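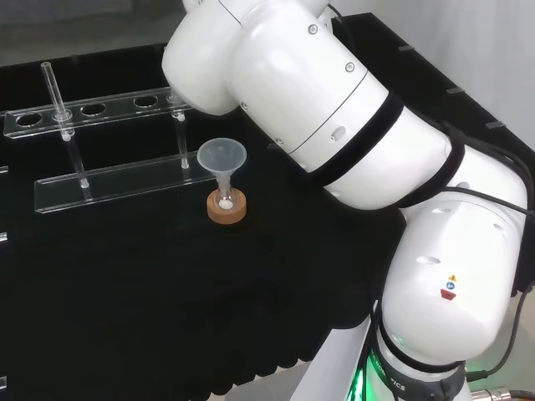 Last edited: June, 4:40 pm, by Yayra Bonsu

Ticket 87: Party booking form takes more kids than the room holds
Site: Zondulgate Kids' Workshops, Ofori branch
Status: Open (was Closed, reopened by Bernice Wumbei)
Booking software: Drendo

Problem as reported

Bernice at the front desk says a parent booked a build-and-play birthday party for 29 children. The limit for the party room is 22. The form should have stopped at 22 and shown the "please call us" message. It sent a confirmation email and took the deposit.

First reply, Drendo support

They say the limit works on their end and the parent "may have used an old link." I asked which old link. No answer to that part.

My notes

I don't buy the old link story. I made a test booking from the current party page, same package, and got through with 40 kids. Same confirmation, same cheerful email with the balloons on it. I canceled the test booking and the cancellation went through fine, so at least that half works.

Tried next:

1. Cleared the browser cache, as Drendo suggested. No change. I didn't expect one.

2. Tried on Bernice's tablet and on my phone. Both let me book over the limit.

3. Switched the package from "Birthday, themed" to "Birthday, basic." The limit works here! Enter 23 and you get the message. So the limit exists, but the themed package isn't reading it.

4. Compared the two packages in the admin screen. Basic has "Room: Party Room" filled in. Themed has the room field blank. Obed Akolgo says he filled it in when he set up the themed parties and I have no reason to doubt him, but it's blank now.

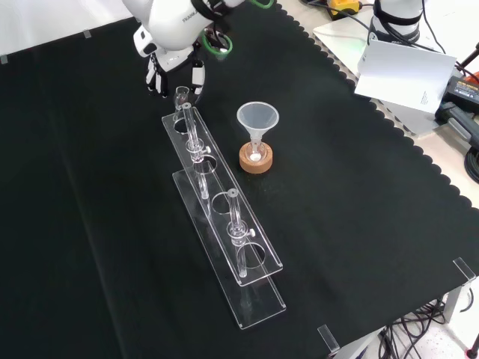 5. Filled in the room on the themed package and saved. Tested again and the form stopped me at 23. Closed the ticket.

6. Reopened the next morning. Bernice checked before opening and the room field was blank again. Nobody had logged in overnight according to the activity page, if the activity page can be trusted.

Second reply, Drendo support

Now they think the calendar sync is overwriting the package. We sync with Ivby for the staff schedule. They want us to turn the sync off for a night and see if the field stays put. Fine, but the last time we turned it off (the summer camp ticket) two party hosts lost their shifts and Mohammed-Awal Akpalu spent his morning typing them back in. I've asked him to print the schedule first.

Workaround for now

Themed parties are set to "request only." Parents fill in the form, Bernice reads it and calls them back. No deposit is taken until she says yes. It's slower and she has mentioned this to me more than once.

The family with 29

Philomena Owusu called them. They're splitting into two sessions, one after the other, at the single-party price. That discount comes out of our pocket and I've asked Drendo whether they plan to cover it. They replied that they "value our feedback."

Still to do

Sync off tonight after closing – Mohammed-Awal
Check room field before opening – Bernice
Look through the other themed bookings for anything over 22 – Yayra
Ask Drendo for their own change log, not the activity page – Yayra

Leave this ticket open until the field has held with the sync back on. One good night isn't enough for me to call it fixed.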